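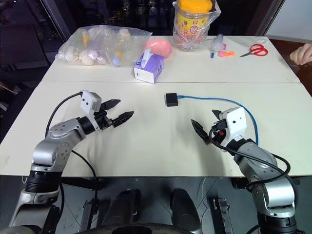

A two-arm bench station at Setell, with a hand resting at the far corner of the table.

A near miss should be treated as a failure of the station

By Ehsan Babaei

The incident report filed by the Turkuvholm laboratory in December runs to 2 pages. It records that during an evening session the left arm of a two-arm bench station made an uncommanded movement toward the far side of the table while an operator was reaching across to reposition an item. The gripper passed close to the operator's wrist. There was no contact and no injury. The report classes the event as minor, assigns the cause to "operator inside working area," and recommends refresher training.

It is the view of this writer that the classification was wrong, that the cause was wrongly stated, and that the recommendation will do little to prevent a second event.

The technical fault is not in serious dispute. The station at Turkuvholm ran Damasceno control software, which keeps a log of every command sent to each arm. The log for that session shows that the link to the left arm dropped for 222 milliseconds. When the link returned, the controller sent the commands that had been waiting in the queue, one after another, without checking whether they were still wanted. The arm did what it was told. The limit set in the laboratory's own procedure for discarding old commands is 100 milliseconds. That limit had been written down, approved and circulated. It had never been entered in the controller.

A procedure that exists on paper and is absent from the machine gives no protection to anyone. It may do some harm, as the people at the bench have read it and reasonably believe that it is in force. The operator had signed the procedure and had been told that a dropped link would bring the arm to a stop.

The phrase "operator inside working area" deserves closer attention. Bench stations of this kind are used for tabletop handling work, and the table must be reset between trials. At Setell, where the same type of work is carried out, the objects set along the back of the table include a tissue box, a jar of candy and a pair of scissors with red handles. Somebody has to put such things out, move them and take them away. A person's hand at the table is an ordinary part of the job. A safety rule that treats it as a breach has been written for some other workplace.

The presence of scissors also shows why the size of an arm is a poor guide to risk. Bench arms are often described as light-duty equipment, and it is true that they do not carry the energy of a welding robot. They do, however, pick things up. An assessment that considers the bare gripper and ignores what the gripper may be holding has left out a large part of the question. The Turkuvholm assessment did not mention held objects at all.

There is a further point about cables. The first inquiry into the dropped link looked at the network and found nothing. The second found a worn connector at the wrist, where the cable had been allowed to hang in a loop and flex with each movement. Loops of cable at the gripper are common on these stations, as they give the wrist room to turn. They ought to be listed as wearing parts, with an inspection date, in the same way as a belt or a brake. At Turkuvholm they were listed nowhere.

Some colleagues hold that stricter rules will slow the work to the point where it is no longer useful. The concern is fair. The Undari group, which runs similar stations, now requires the operator to hold down a foot switch whenever the arms are powered to move, and its staff have complained that resets take longer. They do take longer. The group has kept the rule, and this writer believes it was right to do so – a few seconds at each reset is an acceptable price, and it falls on the schedule instead of on the operator.

Turkuvholm should reopen the report. The event should be reclassified as a control failure, the discard limit should be set in the controller and tested with the link deliberately broken, and the result of that test should be attached to the file before the station is used again. The note placed on the operator's training record should be withdrawn, and the operator should be informed of this in writing.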